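# Washing-up and worktop questions, answered

Welcome to the kitchen page for Jiltstead, the shared house at the top of the hill. Wilfredo Bautista and I have gathered up the things new residents ask us most, and we've tried to answer them properly, even if that means going on a bit. 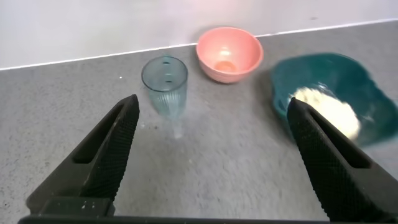
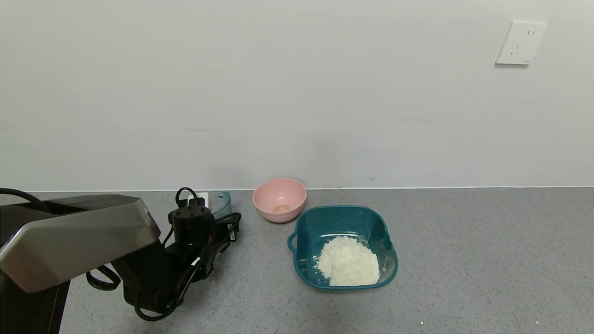
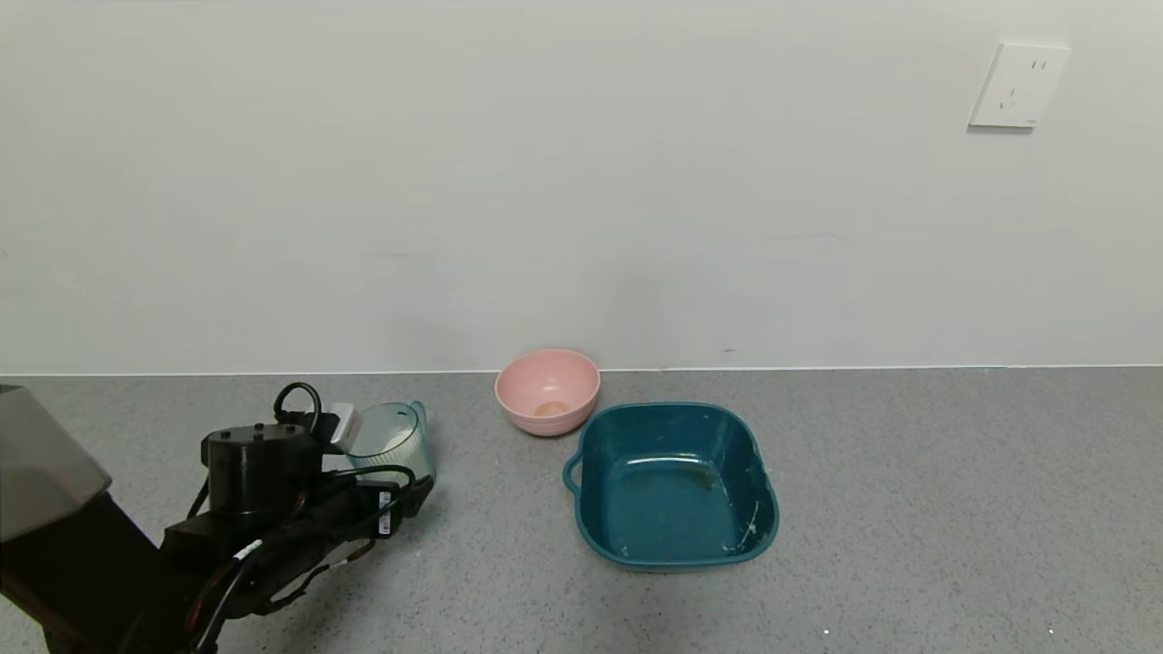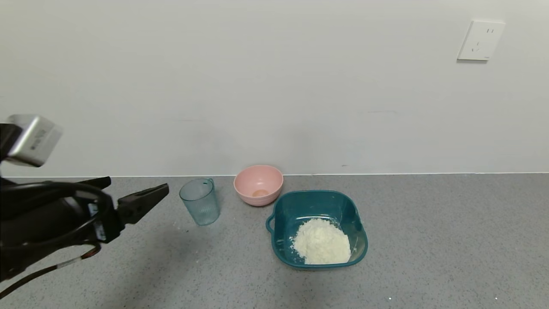
**Do I have to use the washing-up basin?**

We would love it if you did! The sinks at Jiltstead are deep and rather unforgiving, and a plastic basin saves a good many chipped rims. It needn't be a smart one. The square teal one on the grey speckled worktop has its share of scuffs and white scratches inside, and a basin like that will do years of breakfasts yet. Just tip it out when you've finished and leave it upside down on the rack – and please don't soak porridge pans in it overnight.

**What should I wash first?**

Glasses and clear cups, while the water is fresh, then bowls, then anything that has had egg or oil in it. If you do the eggy bowl first (we all have, on a bad morning) everything after it comes out with a film. Ribbed cups want a soft brush, as a cloth slides straight over the grooves.

**How do I get a brown mark off plastic?**

Bicarbonate of soda and a little warm water, left for as long as it takes to drink a cup of tea. Yoshinori Oda swears by lemon instead, and you're welcome to try both. Please keep the scouring pads for the oven trays.

**Can I leave things by the wall to dry?**

For an hour or so, yes, but do keep them well clear of the sockets. Anything still out on Friday evening goes on the shelf by the back door, where it will wait for you quite happily.

**Where are the spare sponges?**

In the tall cupboard, second shelf, behind the tea. A box holds 100, so do help yourself, and let Wilfredo know when you open the last one.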